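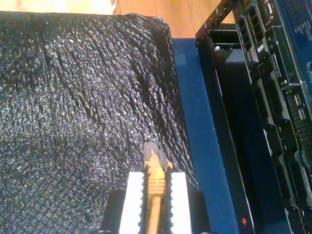

Afaf Matar wrote back on the first draft to ask whether a label that only its writer can read should count as a label at all, and the remark ended up shaping this whole section. We had been scoring labels on patch cables as either present or missing. Her point was that a strip of tape reading "old one, leave" is present in every technical sense and useless to the next person. So we went back to the full set of 861 labels and read them again, slowly, and it was the best month of the project.

## 4. What people write on cables

### 4.1 Three towns, one tape gun

The labels come from small public buildings in Trorkel, Tatach and Pusow: libraries, clinics, two town halls and a swimming pool with a surprisingly tidy closet. We copied each label by hand, with its spelling and any crossing out, and noted the equipment at both ends when both ends could be found. Buildings with more than 100 live cables were sampled by shelf; smaller ones were copied in full.

We sorted the wording by what it points to. Place labels ("front desk", "rm 6 window") were by far the most common in Tatach. Port labels ("A-14") dominated in Trorkel, where a single contractor, Taheri, had wired most of the buildings in the same few years. Pusow was a glorious mixture. One clinic there used the first names of the people whose desks the cables once served, and the office manager could still trace nearly all of them from memory!

Part of the difference comes down to hardware. Where the switch and its ports are in plain sight, as they are on a small open-frame rack (Figure 3), people tended to trust their eyes and write less. Closed cabinets attracted longer labels, sometimes whole sentences.

**Figure 3.** Blue NETGEAR switch at the top of a small open-frame rack.
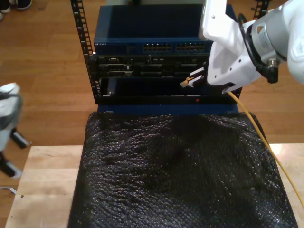

Longer did not mean clearer, though. When we asked volunteer readers from a different town to match labels to rooms, the short port codes did well only when a printed key was taped up nearby. Without the key they did worse than the first names. Place labels held up in both conditions, right until a room had been renumbered, and then they were worse than nothing, since readers followed them with total confidence to the wrong door.

### 4.2 Labels that age

This is the part we most enjoyed. Many cables carried more than one label, one wrapped over the other, and with a little patience the layers can be read like wallpaper. In the Trorkel library we found "catalog", then "catalog 2", then "public PC", and finally "???". The question marks were in a neat hand and had clearly been written with care.

We coded every layered label for what had changed: the room, the device, or the writer's style. A change of writer was the most frequent cause. New staff seem to relabel within their first season, working through the closet until something more urgent comes up, and that leaves a visible line between the old system and the new one. We would love to see someone test this in larger buildings.

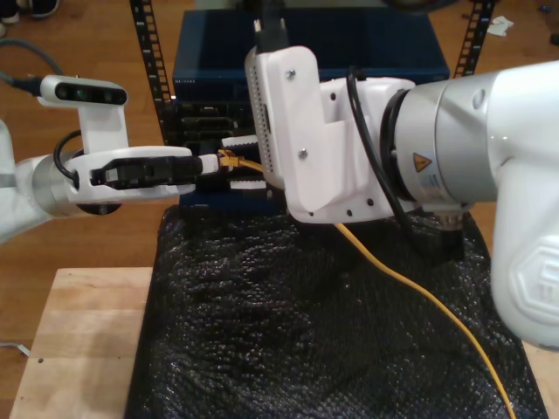 **Mitra Jafarzadeh**
Lead author, Wiring Records Study, Pusow

### 4.3 How much would a key cost?

A printed key is cheap. We drew one up for each building that wanted one, with a column for the port, a column for the room and a wide blank column for anything else. That blank column turned out to be the favorite. Within weeks the Tatach town hall had filled theirs with notes such as "only used for elections" and "hums, ask Monday crew".

Drawing up a key for a mid-sized building took around 2000 words of notes and most of an afternoon. Keeping it current takes far less, provided the pen hangs on the same nail as the key. Two of our buildings moved the pen, and both keys went stale. 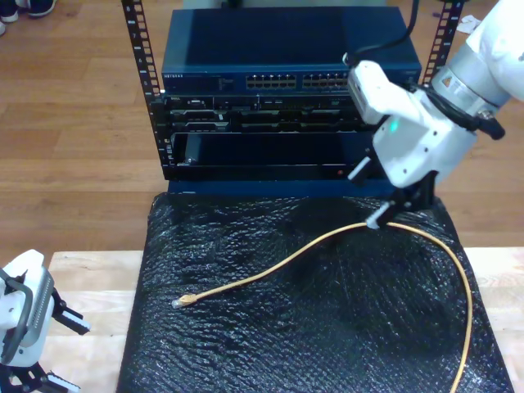
*Section last changed: April*

### 4.4 Loose ends

Spare cables deserve a study of their own. We left them out of the counts because most had no label, but the ones that did were wonderful: "good", "probably good", "from upstairs". Readers ranked "good" as the most helpful label in the entire collection, ahead of every port code.

We also did not look at color. Several closets used one color per floor, at least at the start, and then whatever was in the drawer. A fair comparison would need buildings where the original color plan survives on paper, and so far we know of one, the Pusow swimming pool. The full label list, crossings out included, is in Appendix B.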